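Shared Kitchen at Gisturum Reopens With a Few Welcome Changes

The kitchen on the ground floor of the Gisturum building is open again this October, and the small white microwave is back in service for anyone who brings lunch from home.
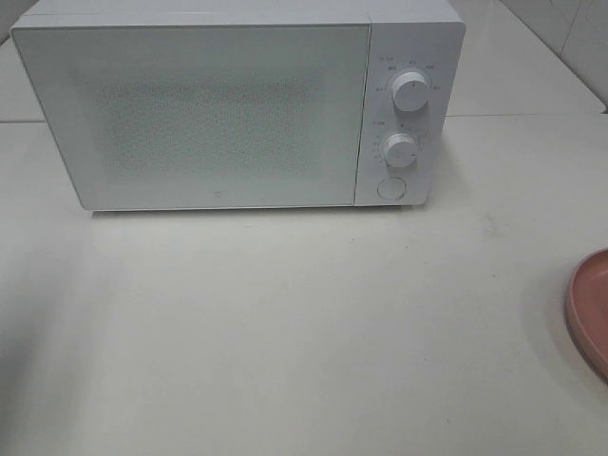
Who can use the kitchen, and when?
Everyone who rents a desk or a studio in the building is welcome, along with their guests, from early morning until the front doors are locked for the night. There is no sign-up sheet and no extra charge, though people holding a larger lunch are asked to let the front desk know the day before so that the regulars can plan around it.

The room had been closed for 18 days while the old counters were taken out and the plumbing under the sink was put right, and it's fair to say it was missed. People ate at their desks, or walked down to the Sampaio bakery and stood in line with half the neighborhood, and more than one person told us they hadn't realized how much of their day's conversation happened while waiting for soup to warm up.

Renu Dwivedi, who looks after the building for Leltoma, said the plan was kept simple on purpose. "We had folks asking for all kinds of gadgets, and I do understand it, but what most people want at noon is a clean counter and something that heats their food," she said. "Two knobs, one for the power and one for the time, and a button to open the door. My mother could use it, and my mother has never once read a manual!"

The pale countertop has already won some fans, and a few doubters who worry about coffee rings and turmeric. A damp cloth and a little dish soap will take care of most spills if they're caught early, and the front desk has a milder cleaner to lend for the stubborn ones. Please don't use scouring pads on it, or on the microwave either.

Lachlan Guthrie of Gikitz, the frame shop on the second floor, has put together a short list of kitchen manners, and it is a friendly one. Cover your food before you heat it. Wipe up splatters while they're fresh. If there's a line, try to keep your turn to 2 minutes and stir halfway through, and let the person with the tiny bowl of oatmeal go ahead of you. He would also like it known that fish is allowed, within reason, and with the window open.

The shelves for dry goods are going up later in the month. Until then, tea, crackers and the like can be left in a labeled bag at the front desk. Anyone who left a mug behind before the work started will find it in the boxes by the mail room, and there are 30 of them waiting, several of them very nice.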